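Flemell says its desk cleaner cuts office sick days. The numbers are thin

A cleaning products firm wants employers to believe that a daily wipe of the office desk can keep their staff from calling in sick. Before anyone signs a supply contract, they may want to read the small print.

Flemell, which sells surface sprays to offices and clinics, put out a statement in August claiming that workers at two sites took "dramatically fewer" sick days after their desks were treated each evening with a spray called Flokon. The statement was picked up by several trade newsletters, most of which ran it word for word.

The full report is harder to find. It runs to 58 pages, much of it given over to product history and pictures of bacteria, and the part that matters fits on one of them. The company followed 203 office workers over a single summer. Only 159 of them were still being counted at the end. The report does not say why the others dropped out, or how many sick days they had taken before they did.

It also does not say what happened at a similar office where desks were not sprayed, for the simple reason that there wasn't one. Flemell compared its summer figures with the winter before. People catch more colds in winter. They did so long before Flokon went on sale.

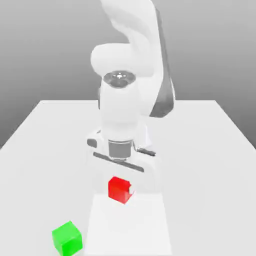 A white work surface. Computer-generated image.

Hidayah Liem, who runs the office at Mosar, a small accounting firm, was offered a trial of the spray and turned it down.

"They sent a very nice brochure and I asked one question, which was how they knew it wasn't just the weather," she said. "I got another brochure."

Liem said the firm's desks get wiped with ordinary soap and water, and that she would sooner spend the money on letting people stay home when they are ill.

Ridwan Sutanto, a sales manager at Flemell, defended the findings. He said the study was "a real-world look" and was never meant to be a medical trial. Asked why the statement then used the words "proven to protect," he said the wording had come from the marketing team and was under review. It was still on the company's website at 4 p.m. the day after we spoke.

Keeping desks clean is no bad thing, and a cold can be passed along by touch. But many of the bugs that empty an office travel through the air, and no spray on a table top does much about a coworker coughing two feet away – a point the report deals with in one footnote.

Flemell says a second study is planned at Gunawan, a call center, and that this one will include a group of untreated desks. Sutanto would not say who is paying for it, or whether the results will be published if they turn out to be dull.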